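Fuvari: a word list of fabric and sewing terms

Version of 2025-06-20, kept by Ferhat Soylu

Over 2,000 terms, one per line, in lowercase. Each line has the term, a plain definition and the region where Zeyu Bai or I heard it used. If we disagreed, the line has two definitions and a grudge.

Known problems

"Slub" appears 3 times. We are fond of it.
Everything marked Osthorpe came from one market stall with strong opinions.
Hyphens were fixed in March, then unfixed.

Cloth, in general: 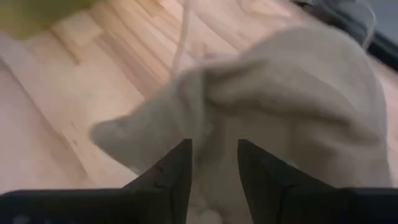
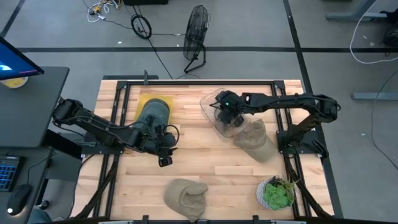
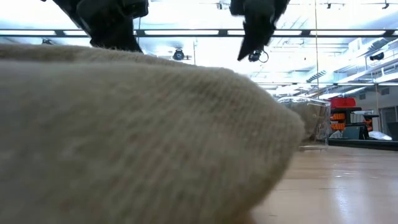 Corrections are welcome by email. Please say where you heard the word, and from whom if they'll admit to it. Arguments about "toque" go in the file called mostyn.txt, which I read when I have the strength.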